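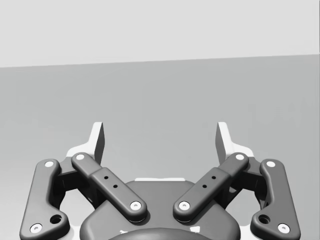

Spent the morning at the Brekstead open day, mostly at the simulation desk, where Kaan Gökçe was running the demonstration. The stage I wanted to see was the view from the gripper itself, in simulation, before any hardware is switched on. With the fingers spread you get two white fingertips facing each other across a wide gap, each with a dark contact face on the inner side, and a plain grey surface beyond. No object between them. Gökçe starts every session from a view like that, and I can see the sense in it.

The thread is for the people at Stakuton who asked me to take notes. I had two hours, a notebook and a visitor badge with my name spelt wrong.

1/ The room. Demonstrations were on the ground floor, 20 chairs, most of them taken. Projector at one end, two workstations at the other. The talk began at the workstations, so everybody stood.

2/ The software. Brekstead use their own simulator, called Tarnel. Gökçe gave the version as 16 and said the contact model was rewritten in June. The old one let small boxes creep across the table when nothing was touching them. He showed a recording of the fault, which got more interest than the fix did.

3/ The linkage. Each finger is driven through a set of bars and pins. Ayuba Gyamfi, who models the hands, keeps every joint as a separate part, down to the screw heads. It costs time per step. Her argument is that play in a real linkage comes from somewhere, and she wants a place to put it.

4/ The table task. Two arms, one table, five small items: two cans, a carton, a narrow box and a plain red block. Both hands are open and empty here, with the right one facing the block. One can stands close behind the block, so a careless approach on that side would risk knocking it. 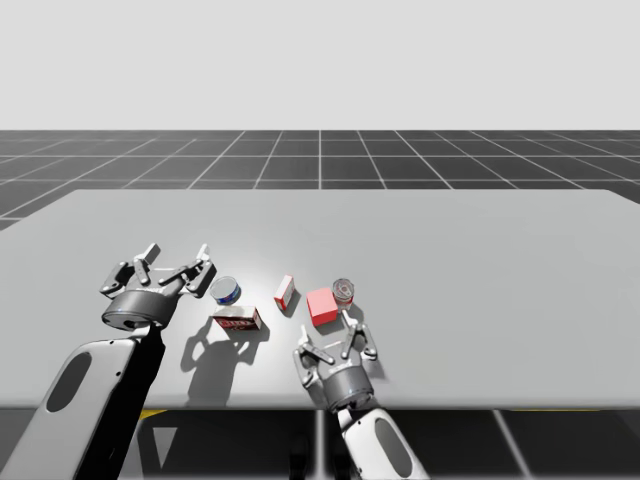

5/ The runs. They had 122 saved attempts at this layout and played back a handful at half speed. Gyamfi stopped each one at first contact and read out the finger forces. Useful, though hard to follow from the back.

6/ Questions. Somebody from Choi asked about friction values for printed card against bare metal. The answer was that they measure a few materials and interpolate the rest – I would have liked to see the table of values.

7/ Still open. How they score a grasp that holds but turns the object, and whether the contact settings carry over to a different hand. I have written to Gökçe about both and will add his reply to this thread.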